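Notes for the club talk, 1 September 2026. Keep it under 30 minutes. Ginevra has the bell and will use it.

## Opening

- Thank Liliana Mazza for the room and the biscuits.
- Ask who has an unpainted army at home. Wait for the hands. Put my own up last.
- Tonight: how I finished the Plukham garrison, a 3000 point force, after eleven years of buying it.

## Why it stalled

- I kept starting over. New primer, new blue, new opinion about blue.
- Read out the Skadenwood box: "suitable for beginners." Pause here.
- The cavalry came with separate reins. Say "separate reins" slowly and let the older members suffer.
- Confess to the second army. It is also unpainted.

## What changed in June

- Nives Bassi bet me a siege gun I couldn't field the lot at Trasville. She has since asked for the gun back.
- Batches of five. Ten is a factory job, and I already have one of those.
- Coats first, then straps, then faces. Stop at faces. Eyes are for people with better eyes.
- Basing: sand, brown wash, one tuft. The second tuft is vanity.

(Drink of water. Next slide.)

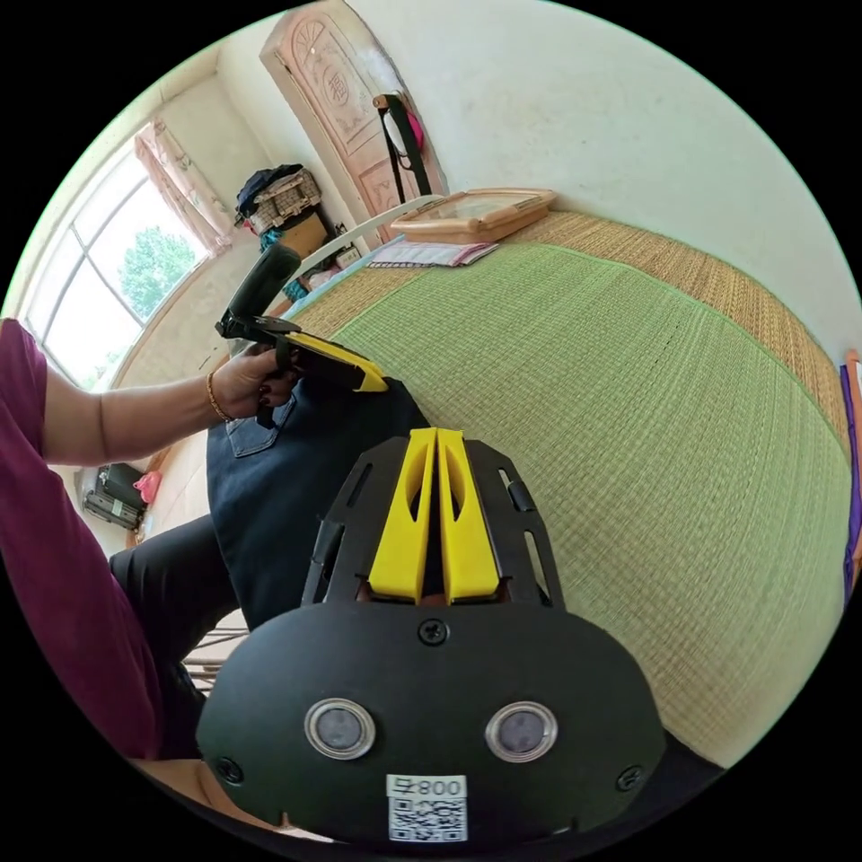
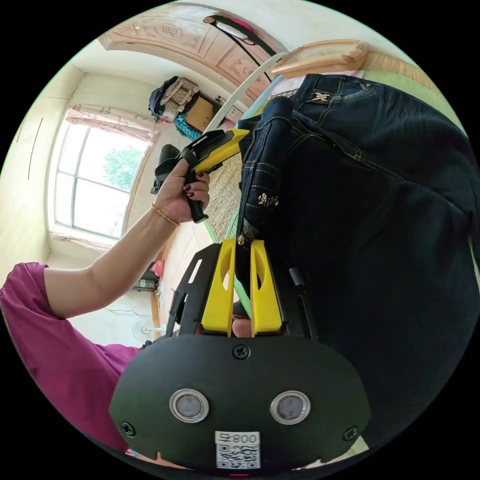 *Yellow fingers, side by side, in both.*

## Paint, briefly

- Marras wash over everything. If asked which shade, say "the dark one" and move on.
- Concetta Greco will object to dipping. Let her. She gets two minutes, by prior agreement.
- Varnish outdoors on a dry day. Pass the frosted grenadiers around now and ask for them back by name.

## How it played

- Trasville, round one, against Nadège Texier. Her list came to 2659 points because she refused to add a hero she hadn't painted. She won anyway.
- My freshly painted guard ran on turn two, as is the custom.
- The siege gun hit a barn.
- Show the 1705 campaign map if there's time. There won't be.

## Questions

- Yes, the flags are paper.
- No, I'm not taking commissions.
- If someone asks what's next, do not mention the dragoons. Ginevra doesn't know about the dragoons.
- Remind everyone to stack the chairs.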